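Roksolana wanted dinner by eight. Fine. One eggplant left, June, the heat, no oven. 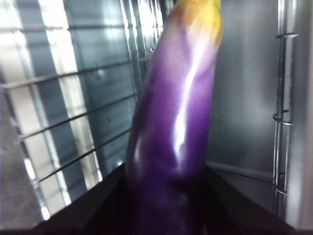

The last eggplant, purple going to gold at the stem.

Matvii had sworn he could fix it. Screws in his shirt pocket, a butter knife, teh radio on. Then a thump from the other room. Then nothing.

"Matvii?" 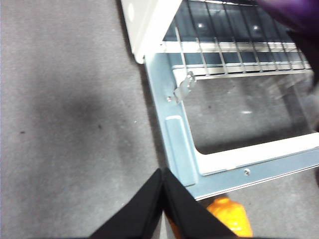

"Don't come in," he said. She came in. Stood there.

"We could eat it raw," he said.

"You first." She went to find her shoes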